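Gundholm Building Residents' Association
Minutes of the Workshop Group meeting, 11 February 2019

Present: Esther Magesa (chair), Teodor Brzozowska, Teemu Kettunen, Reijo Rautiainen (minutes)
Apologies: Jarmo Pelkonen, who sent a two-page letter instead. It was taken as read, mainly by Teodor, who had read it.

1. Minutes of the last meeting

Approved after one correction. Teemu did not "storm out" over the label maker. He left at normal speed.

2. Matters arising

The label maker has been found. It was in the drawer labeled LABEL MAKER. Esther asked that this not be discussed further and it was discussed for some time.

The key to the screw cabinet is still missing. Reijo to ask at the front desk again, with less confidence than before.

3. Old computers

Teodor reported on the donated desktops from the Skostine office. Of the 30 promised, 3 have arrived, and the rest are said to be "in the hallway," although Skostine has several hallways. Teemu asked whether we want the others. Esther said that was a fair question and should have been asked before the letter of thanks went out.

Discussion of what to do with the three we have:

(a) Cleaning. Teemu wants every tower opened, dusted and closed again before anyone tries to switch it on. Teodor has been switching them on. Agreed that from now on we dust first. Paintbrushes for this are in the tin by the sink and are not to be used for painting, or for glue, as has been the case with most of them.

(b) Power supplies. Jarmo's letter argues over one and a half pages that any old power supply should be thrown out on principle. Teemu thinks this is wasteful and that each should be judged by its label and its age. Reijo pointed out that the efficiency logo says how well a unit uses electricity and nothing about how many years it has spent under a desk. No vote was taken, as Jarmo was absent and would only have written again. It was agreed by all that nobody opens the metal housing of a power supply itself, for any reason, including curiosity.

(c) Cables. Teodor to tie back loose cables so the side panels go on without leaning on them. Teemu offered to show him how. Teodor said he knew how. Both will attend.

(d) Who gets them. The homework room has asked for one. The laundry room sign-up sheet could also go on a computer, in Esther's view, and would then be missing in a more modern way. Put off until June.

4. Money

Esther reported 112 in the cash box, less 66 for the new bench lamp, which everyone likes and which Teemu considers too bright. A receipt from Bastura for thermal paste has turned up with no name on it. Whoever bought the paste may have the money back on producing the paste.

5. The Ninh shelving

The shelving unit bought from Ninh is nearly finished and has been since the fall. Two brackets do not match the drawing, and the drawing does not match the box. Reijo moved that we build it the way it wants to go. Seconded by Teodor. Carried, with Teemu asking that his doubts be recorded. They are recorded.

6. Any other business

Coats are again being hung on the pillar drill. Please use the hooks.

Esther asked that mugs be taken home at the end of the evening. She was looking at Reijo, who has minuted it anyway.

Meeting closed when the heating went off.

Attached to item 3: power supply and motherboard in an open tower.
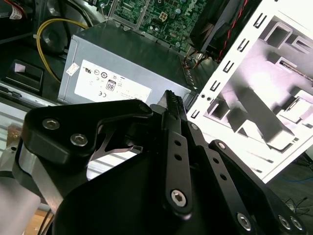

Actions before the next meeting

Reijo: screw cabinet key, mugs.
Teodor: ask Skostine which hallway. Cables, with Teemu.
Teemu: cables, with Teodor. New paintbrushes.
Esther: reply to Jarmo, briefly.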